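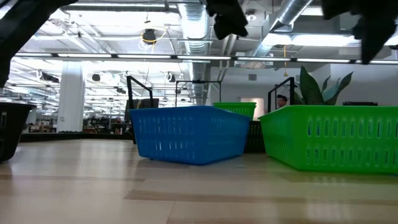 Ein Korb pro Farbe, und jeder im Haus findet seine Sachen wieder, heißt es aus dem Kreis der Kundinnen und Kunden, die Prellasthorpe im Vorfeld zum neuen Sortiment befragt hat. Gewünscht wurden vor allem kräftige Farben und Seitenwände, durch die Luft an den Inhalt kommt.

**Prellasthorpe erweitert Ordnungsserie »Avon« um neue Körbe**

Urcombe, 24. Dezember 2022. Der Haushaltswarenhändler Prellasthorpe nimmt neue Aufbewahrungskörbe aus Kunststoff in die Serie »Avon« auf. Erhältlich sind sie in Blau, Grün und Schwarz und in 3 Größen. Die Seiten sind mit länglichen Schlitzen durchbrochen. Vorgesehen sind die Körbe für Vorratsschrank, Bad, Werkstatt und Kinderzimmer.

In der Befragung gingen 700 Antworten ein. Am häufigsten wurden Putzmittel, Spielzeug und Backzutaten als Dinge genannt, die zu Hause keinen festen Platz haben.

Zum Verkaufsstart liegen im Lager Urcombe 3.336 Körbe bereit. Beliefert werden zunächst 80 Fachgeschäfte, weitere folgen im neuen Jahr. Einzelne Körbe können nachgekauft werden, ein Set ist nicht erforderlich. Deckel gehören nicht zum Lieferumfang.

Händler richten ihre Bestellungen an den Vertriebspartner Nutsugah.

**Pressekontakt**
Prellasthorpe, Pressestelle, Urcombe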